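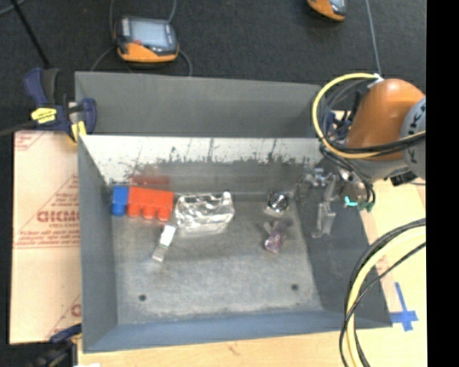
Trindlow bin picking kit, after a few months

25 August 2019

I said in December that I would write something up once we had used the Trindlow kit enough to have an opinion. We have, so this is that post. It is long and it is mostly about small things.

For anyone new here, Otia is a small shop. We set up picking cells for people who pack mixed orders, and most of my week goes to testing parts before they get near a customer. Austra Lepik runs the test bench with me. Trindlow sells a kit for people who already own an arm and want to pick loose items out of a bin. You get the gripper, the fittings, the cable set and a license for the picking software. You supply the arm, the bin, the camera and the table. We paid for ours at the normal price and they have not seen this post.

What we test with

We don't use customer goods for the first round. We use a mix of junk that causes different kinds of trouble. Toy building blocks are the easy ones, flat sides and strong color. A thing the size of a USB stick is harder, being thin and close to the floor of the bin. Clear crinkly packages are the worst. A shiny round item is nearly as bad. I keep the mix small on each run so that a miss can be traced to one item and one position.

The bin is plain gray metal. Trindlow suggests a matte plastic one, and their demo numbers come from that. Most of the people we work for have metal bins, so I test in metal. It matters more than I expected. Bright things give a reflection on the wall. Put a red block up against the side and you get a red smear on the metal above it, and early on the software would sometimes offer that as a pick point. The update they sent in the spring helped with this a lot. It still happens now and then when the lights over the bench are all on.

Setting up

The manual says 50 minutes. It took us most of a day. The gripper went on the wrist without trouble and the bolts were right. The cables took the time. The set is long, I assume so that it fits larger arms than ours, and you have to decide where the slack goes. We ended up with a wide loop off the top of the arm. It looks messy but it works. Our first try was tied down tight, and the wrist pulled on it at the far end of its reach. If you buy this, leave more slack than seems polite and then run the arm slowly to every corner of the bin before you tie anything.

Clamp the bin. The manual leaves this out. We use ordinary bar clamps and they have been fine. Without them the bin creeps a little each time a finger touches a wall, and after enough touches your calibration is off and you go looking for the fault in the software. We lost an afternoon to that. There is also a tape cross on the table next to the bin, and I would put one down on any bench like this. Ours is blue.

Picking

We did 300 attempts with the settings as shipped and logged every one. Blocks in the open were close to perfect. Blocks lying against a wall were worse, as you would expect, because a finger needs somewhere to go. The software is careful about walls. It will leave an item near the far side alone for a long time while it takes everything else, then come back to it and try a shallow angle. That is the right order, but it makes the last two or three items in a bin slow.

Two items touching is handled better than in the Wastard kit we had before. Wastard treated a pair as one big thing and would try to grab the middle. Trindlow mostly sees the gap. When it gets it wrong it usually picks up one and knocks the other over, which I can live with.

Clear packages are where I would tell people to be careful. Of the 11 misses I looked at closely, 7 were clear plastic. The fingers came down in the right area and closed on a fold that slid out, or the software put the edge of the package in the wrong place. Trindlow lists "transparent packaging" on the front page of their site. I would not have put it there yet.

Support

I wrote to them three times and got a useful answer twice. The good ones were from Catriona Rutherford, who asked for our logs and sent back a changed settings file with notes on each line. The third message, about the cable length, got a form reply with a link to the manual page I had already quoted.

Spare finger pads come in packs and are priced fairly. The license renews every year, and the renewal costs more than I think it should for a kit with one arm on it. Ask about that before you sign, because it isn't on the price list.

Would I buy it again

For boxes, blocks, tubes and other solid things, yes. For a bin that is mostly bags and clear wrap, I would wait for another version or look at suction. Tamošiūnaitė has a suction tool that fits the same wrist, and Austra wants to try it with the same set of items. I have asked them for a price.

If you have this kit running in a metal bin with better results on clear packages, please leave a comment and tell me what lights you are using. I have changed everything else already.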